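Raffaele Vitale wants you to know he is furious. He would rather you worked out who with.

The singer posted 18 short messages to his followers overnight, most of them aimed at "a certain someone with a microphone and no manners". He gave no name. By breakfast his fans had settled on Agata Palumbo, who hosts the celebrity chat show Hakgate and spent a good part of her last episode wondering aloud why his tour keeps shrinking.

2020-02-18

It is a fair thing to wonder. The run was announced as a full summer of dates and now stands at two nights in May, both at the Zallham, a hall that holds 1000 people when the balcony is open. Vitale's team put the change down to "a wish for closer rooms". Palumbo read that line out twice on air and laughed the second time.

Whether any of this amounts to a feud is another matter. Palumbo has not replied, apart from liking a fan's post that called the whole thing "free advertising". Vitale has a single out next week. His last public falling-out, with the fashion label D'Amico, was patched up in time for him to front its spring range, and neither side ever said what the row had been over.

"Some people build a career on other people's hard work," he wrote in one of the longer messages. "I see you. I always see you." The post was taken down within the hour, then put back with a link to his ticket page.

Fans on the message board Clerkico have been picking through the wording ever since. One thread had reached 839 replies at the time of writing, a good share of them from people who think the target is his former drummer. Others point out that Vitale used the phrase "no manners" about a radio presenter last year and later sent her flowers.

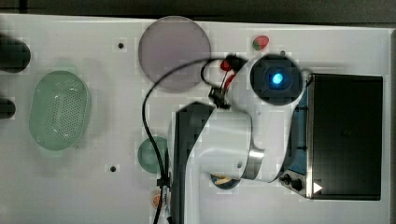

A strawberry and a round plate on a white table, with a robotic arm.

A spokesman for the singer said he "would not be adding to his remarks at this time". He added to them twenty minutes later, with a black square and the word "Soon" -- no full stop, no name.

Tickets for both Zallham nights are still on sale.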